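第四章 汉堡工位：从一张空桌到能跑第一遍

前三章讲的是机械臂本体、Storeck 控制箱的接线，还有 Valel 的安装。这三样没弄好的同学请先翻回去，我在这儿等你们。都弄好了的话，这一章我们来搭工位，就是 Komthorpe 组装赛里那个做汉堡的题目，从摆桌子开始，一直到夹爪能自己把一片番茄放到生菜上。

先交代一下这份手册的脾气。它是我一边搭一边记的，后来社团里的人往里面加了不少话，所以有的地方很啰嗦，有的地方只有一句。看到“注意”两个字请停一下，看到“当心”请把手从桌上拿开再看。其他的随意。

4.1 开工之前

地点默认是 Wilczyńska 楼一层铺地毯的那间活动室。别的房间也能搭，但是灯光不一样，第 4.6 节的相机参数得自己重调，我帮不了你。

要准备的东西：

一张白桌面的桌子。活动室里别的桌面颜色也有，请用白的，因为我们所有存下来的颜色阈值都是在白桌面上调的。

一个米色的长方形托盘，圆角，带一圈边。

两根长的透明亚克力导轨，贴在托盘两条长边上用的。

四个短的透明亚克力卡块，我们平时管它叫“小桥”，后面都这么叫。

两根细的红杆。

一个透明塑料盒，装切好的菜，一边紫甘蓝，一边绿生菜。

食材：底部面包、带芝麻的面包、番茄、肉片、生菜叶。

桌布胶带、软尺、一支可以擦掉的笔。

亚克力那几样东西特别容易“失踪”。它是透明的，放在白桌子上，你转个身就看不见了，我有一次找小桥找了一中午，最后发现它就在我手肘底下。收纳的时候请放回蓝布袋，不要随手搁桌上。

注意：工位上的食材一律不许吃，不管你觉得它看起来多新鲜。夹爪指尖摸过什么你不知道。要吃东西请去走廊。

当心：搭工位的整个过程，Storeck 控制箱保持断电。我知道有人喜欢先通电让它“热热身”，机械臂不需要热身。

4.2 把桌子放对

步骤 1　把桌子推到机械臂底座旁边，机械臂在操作者的左手边。方向搞反的话后面所有左右都会反，第 4.5 节的坐标表也就废了。

步骤 2　四个桌脚都踩实。地毯有一块拼接的缝，桌脚压在缝上会晃，往前挪一点就好。

步骤 3　用手掌按住桌子一角，轻轻往下压。晃就再挪，不晃就往下走。

步骤 4　用软尺量桌沿到机械臂底座外缘的距离，应该是 200 毫米。差一点点可以在软件里补，差得多就老老实实推桌子。

步骤 5　把桌面擦一遍，等它彻底干了再贴任何东西。

这里我要插一句。上学期有一组嫌推桌子麻烦，把偏差全写进了 Valel 的补偿值里，结果后来别人用同一份配置、同一张桌子，桌子位置却是对的，夹爪就一头冲着桌沿去了。万幸速度开得低。所以补偿值这一栏，能填零就填零，非要填的话，请在配置文件的备注里写清楚为什么填、谁填的、下次要不要删。

注意：电缆从桌子背面走。从侧面走会被红杆勾到，走前面会被人踢到，我们两种都试过了。

4.3 托盘和导轨

步骤 1　托盘竖着放在桌子中间，长边指向你自己。判断“中间”不用太精细，桌沿下面有一道铅笔线，托盘的中线对着它就行。铅笔线淡了请描一描。

步骤 2　左右两根长导轨分别贴住托盘的两条长边，从桌子里侧一直伸到靠近你的一侧。导轨要贴紧，又不能把托盘夹得翘起来。我的做法是先贴左边，胶带压一头，然后把右边那根推过去，碰到托盘就停，再压胶带。

步骤 3　推一下托盘，往前推、往左推、往右推。左右应该推不动。前后会滑，这是正常的，前后靠托盘底下那两小条防滑垫，垫子脏了会打滑，拿湿布擦擦就又能用一阵子。

步骤 4　放红杆。两根红杆放在导轨外面，左一根右一根，大致顺着导轨的方向。它们可以斜一点，里侧收、靠近你的这侧往外撇，这样近处的那条道宽一些，放大件食材方便。斜多少我们没有严格规定，别压到导轨就行。

步骤 5　放小桥。四个小桥横着搭在导轨和红杆之间，左边两个，右边两个，一个靠里一个靠外。它们的作用是让立着的食材有个东西可以靠。

搭到这一步，请退后两步看一眼整体：中间托盘，两边各一条“食材道”，每条道被小桥分成几段。要是左右两边的小桥差得很远，就调到差不多对齐，看着舒服，程序那边也省事。

当心：亚克力导轨的端头有毛刺，尤其是我们自己切的那一批。摸之前先看，割手不深但是很烦，我右手食指那道口子贴了好几天创可贴。

4.4 摆食材

摆食材是整章最容易出问题的地方，也是新同学最爱抢着干的活儿。道理很简单，夹爪是从侧面夹的，所以两边道里的食材都要立着，用边缘着地。平躺的话指尖会先碰到桌面，然后力反馈报警，然后你就得从头来。

步骤 1　透明菜盒放在托盘里侧那一头。紫甘蓝在左，绿生菜在右。别放反！程序认的是位置，它不看颜色，放反了它会很高兴地把紫甘蓝当生菜夹走。

步骤 2　托盘靠近你的那半边空出来，这里是装配区。

步骤 3　左边的道，靠里放番茄，靠外放底部面包。番茄挨着导轨立起来，面包切面朝着哪边都有人试过，以白切面露在外面为准，这样相机认得清楚。

步骤 4　右边的道，靠里放芝麻面包，靠外放肉片。肉片一片挨一片排成一摞，立着，稍微错开一点角度，完全叠死了指尖插不进去。

步骤 5　生菜叶由人来放。它太软了，形状又每次不一样，我们目前的夹爪搞不定，Komthorpe 练习赛的规则也允许这一步用手。放在底部面包上面，摊平，褶边朝外。
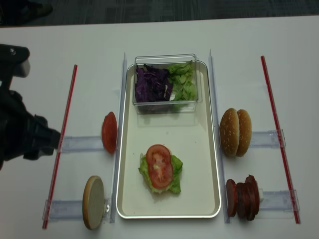 步骤 6　从自己站的位置弯下腰，眼睛跟桌面齐平，看看有没有哪样东西快倒了。番茄最不老实，圆的嘛，容易滚。给它找一个靠得住小桥的位置，用一根手指轻轻点它一下，能自己稳住才算过。

步骤 7　红杆再检查一遍。摆食材的时候袖子会蹭到红杆，蹭歪了自己还不知道。

有人问过我，为什么不干脆做一套打印的食材架，一个萝卜一个坑，多省心。做过的，而且做了两版。第一版的槽太紧，面包塞进去就拔不出来，夹爪把整个架子一起拎了起来（那天大家笑得很开心，我除外）。第二版的槽松了，但是架子壁挡住了指尖的行程，得抬高好几段路径才绕得过去。后来还是回到导轨加小桥加红杆，土是土，改起来快，比赛现场要是场地尺寸不对，挪一挪就行。打印架的文件还在共享盘里，想接着做的同学请便，我会很感激你的。

注意：练习的时候请把食材按练习赛的顺序摆，别按自己的喜好摆。我们有一阵子每个人摆法都不同，录下来的轨迹一条都不能共用，等于白录。

4.5 教点

工位摆好了，现在可以给 Storeck 控制箱上电了。

步骤 1　确认急停按钮是按下的状态，再开总开关。

步骤 2　确认没有人的手在桌面上方，喊一声“上电”。真的要喊出来，别不好意思，小声嘟囔不算。

步骤 3　旋开急停，等控制箱的灯从闪变成常亮。

步骤 4　打开 Valel，选择“汉堡工位”模板，速度上限先设成 12%。

步骤 5　进入教点模式，把夹爪手动带到第一个点。

要教的点按顺序是这些：

待机点，夹爪停在桌子左侧，高过所有食材。

番茄抓取点，指尖在番茄两侧，低到刚好过了番茄的中线。

底部面包抓取点。

芝麻面包抓取点。

肉片抓取点，这个要对准最靠近你的那一片。

装配点，在托盘靠近你的半边，所有东西都放到这里，高度由程序一层一层往上加。

撤离点，装配点正上方。

每教完一个点，按“保存”，再按“回放”，看着它自己走一遍。不要攒到最后一起回放。我见过攒了一堆点然后第一个就错了的，后面的全是在错的基础上教的，等于重来。

注意：从左边过到右边去抓芝麻面包和肉片的时候，路径会从托盘上方横穿过去。中间一定要加一个抬高的过渡点，高度要越过菜盒的盒沿和立着的芝麻面包。我建议抬到 80 毫米，嫌慢的同学可以以后再往下降，先别撞了再说。

注意：教点的时候不要用手硬掰夹爪。机械臂有拖动示教，按住手腕上的按钮再带着它走，手感是软的。要是觉得很沉，说明按钮没按到底。

当心：夹爪身体比指尖宽得多！大家盯着指尖看，以为没事，结果夹爪黑乎乎的那一大截把小桥给扫飞了。教左边两个点的时候特别要注意，因为夹爪就是从左边伸过来的，小桥刚好在它肚子底下。我的习惯是教完一个点先蹲下来，从侧面看夹爪底下和小桥之间还剩多少空隙，能伸进一支笔就算够。

4.6 相机和灯

Valel 的视觉模块只做一件事，就是看食材是不是还在它该在的地方。它不负责引导抓取（以后也许会，那是另一组人的课题）。所以相机不用太讲究，位置固定住就行。

步骤 1　相机固定好之后，在 Valel 里点“取景”，托盘、两条食材道和红杆都要在画面里。

步骤 2　天花板灯全开，窗帘拉上。灯开一半的时候番茄会偏暗，跟肉片的颜色混在一起，误报很多。

步骤 3　点“记录底图”，这时候桌上的东西要摆齐，人的手离开。

步骤 4　把番茄拿走，看软件有没有报“左里缺料”。有，就放回去，再试下一样。四个位置都试一遍。

托盘会反光，菜盒的边也会反光，白亮的一小块一小块，软件偶尔会把它当成面包的切面。我们的办法是在底图上把托盘那一块整个遮掉，反正托盘里的东西归装配程序管。遮罩的边缘画在导轨里侧，别画到导轨外面去，不然番茄会被遮掉一半，然后它就永远“缺料”了。这个错我犯过，查了一个下午，把相机线都换了。

注意：人站的位置也有讲究。桌子对面可以站人，但是请不要往桌上探身子，影子会落到食材道上。穿什么鞋、穿什么裤子都没关系，软件不看桌子外面。

4.7 跑第一遍

好，最让人手心冒汗的部分来了。

分工先说清楚：一个人管急停，手就放在按钮边上，别的什么都不干，手机收起来；一个人看软件；一个人负责补料和记录。一个人单独跑是不允许的，晚上也不行，赶进度也不行。

步骤 1　速度上限保持 12%，模式选“单步”。

步骤 2　管急停的人说“好”，看软件的人才可以按“下一步”。

步骤 3　夹爪去左边抓底部面包，放到装配点。松开之后看一下面包有没有平，翘着的话先暂停，用手压平，不要指望后面的东西会把它压下去。

步骤 4　程序会停下来等你放生菜叶。放好，手收回来，说“手出来了”，再继续。

步骤 5　夹爪去抓番茄，放到生菜上。放下的时候手腕会翻一下，把立着的番茄放倒。这个翻转是全程最好看也最容易失败的动作。

步骤 6　要放两片番茄的那一版程序，第二片会往旁边偏一点，让两片搭着，这样上面再压东西不容易滑。

步骤 7　暂停，检查一遍装配区。 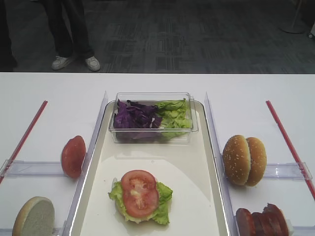 步骤 8　检查没问题就接着走，去右边抓肉片。这一趟要过过渡点，看软件的人请盯住高度读数，管急停的人请盯住夹爪肚子。

步骤 9　肉片放下之后抓芝麻面包盖上去。盖的时候下降速度会自动再慢一档，它碰到东西有一个很轻的停顿，别以为卡住了去按急停，我第一次就按了。

步骤 10　夹爪回撤离点，再回待机点。软件弹出“完成”，记录的人写下这一遍的结果。

单步跑顺了，再改成连续模式，速度还是不动。连续也顺了，速度升到 23%。练习阶段到这儿就封顶了，想再快的同学请先去看第六章的安全检查表，把签字那一页填好。

注意：每跑完一遍，所有食材复位，小桥和红杆也复位。有人偷懒只补食材不看小桥，两三遍下来小桥能歪到红杆外面去。

注意：失败的记录也要写！“番茄滑了”这四个字就够用，不用写成作文，但是空着不写我会来找你。

当心：夹爪里夹着东西的时候千万不要伸手去接。掉了就掉了，掉到地毯上也没关系，捡起来换一份就是。

4.8 常见毛病

我按问得最多的排，没有什么逻辑。

番茄放下去之后滑到一边。先看生菜叶摊平没有，褶边鼓起来的地方就像个小滑梯。再看翻转的角度，Valel 里叫“腕翻终角”，稍微减一点试试。还是滑的话，把装配点的高度降低一点点，让它离生菜近些再松手。

番茄夹不起来。大部分时候是抓取点太高，指尖夹在了圆弧的上半边，一用力它就往下溜。重教一次，低一点。

底部面包被夹变形。夹持力调小。模板里默认的力是给肉片用的，面包那一行请单独改，改完别忘了保存，软件不会提醒你。

肉片一次夹起来一串。错开的角度不够，或者对的不是最靠近你的那片。有时候就是运气不好，重新摆一摆。

芝麻面包盖歪。看装配区下面几层是不是已经歪了。下面歪上面一定歪，这个调程序没用，从底部面包开始查。

夹爪走到一半停了，软件报“力超限”。它碰到了什么东西。按急停，断电，用拖动模式把它带开，然后找到碰的是什么。十次里有九次是小桥。找到之后把那个点重新教，别只是把小桥挪走，下一组人还会摆回来的。

软件说缺料，可是东西明明在那儿。去看灯。灯都开着的话去看遮罩。遮罩也对的话，看看是不是谁动过相机。

软件说不缺料，可是东西明明没了。这个我也还没想通，遇到的话请截图发到群里。重新记录底图可以暂时解决。

控制箱的灯一直闪不变常亮。翻第二章，接线那一节，看编码器插头有没有插到底。那个插头要听到“咔”的一声。

托盘每跑一遍都往里跑一点。防滑垫该擦了。

4.9 想玩点别的

基本流程能连着跑下来之后，可以试试撒菜丝，就是从托盘里侧的菜盒里夹一小撮紫甘蓝或者生菜，放到番茄上面。Komthorpe 把它算作加分项。我得提前打个预防针，这个很难，菜丝会粘在指尖上，也会在半路往下掉，掉得整个托盘都是。我们试过的办法有这么几种：夹起来之后在盒子上方抖两下再走；指尖换成宽的那一对；从盒子靠中间的位置夹，不要贴着盒壁。抖两下的效果最好，但是会浪费时间，宽指尖夹菜丝好用，可是夹肉片就不行了，中途换指尖又不现实。

夹菜丝的时候要注意中间的分界，两种颜色挨着，夹偏了会夹到一撮混色的，裁判算不算分要看当天的裁判。把抓取点往各自那一半的中央挪，别贪近。

还有人想试着让夹爪自己放生菜叶。我非常支持，也非常想看。目前最好的进展是它能把叶子拎起来，放下去的时候叶子会卷。录像在共享盘“失败但好看”那个文件夹里。

另外一个建议，换左右。把左边道和右边道的食材对调，其他都不变，看看你教的点有多少还能用。这个练习能让你很快弄明白过渡点到底该加在哪里，我带新同学的时候都会让他们做一遍，做完大家对夹爪的肚子都会有一种新的尊重。

4.10 收工

步骤 1　夹爪回待机点，按下急停，关总开关。顺序别倒过来。

步骤 2　食材收进盒子，盖好，放回柜子第二层。菜盒里的东西倒掉，盒子洗了擦干。

步骤 3　小桥先收，数齐四个，放进蓝布袋。然后是导轨，端头套上保护套。红杆最后收，用橡皮筋捆在一起，靠墙立着会倒，请平放在柜顶。

步骤 4　胶带全部撕掉，桌面上的残胶用酒精擦。铅笔线不要擦！

步骤 5　托盘擦干净倒扣着放。

步骤 6　Valel 里导出当天的点位文件，文件名写组名加第几次练习，传到共享盘。只存在本机上的文件，我们默认它不存在。

步骤 7　关灯，拉开窗帘，桌子推回墙边。

如果下一组紧接着就要用，步骤 3 到步骤 5 可以跳过，但是请当面跟他们说一声哪些点是你们改过的，最好写在门后那块白板上。

第五章讲怎么把点位文件合并，还有练习赛的计时规则。计时器的电池在 Storeck 控制箱旁边的抽屉里，用完了请补上。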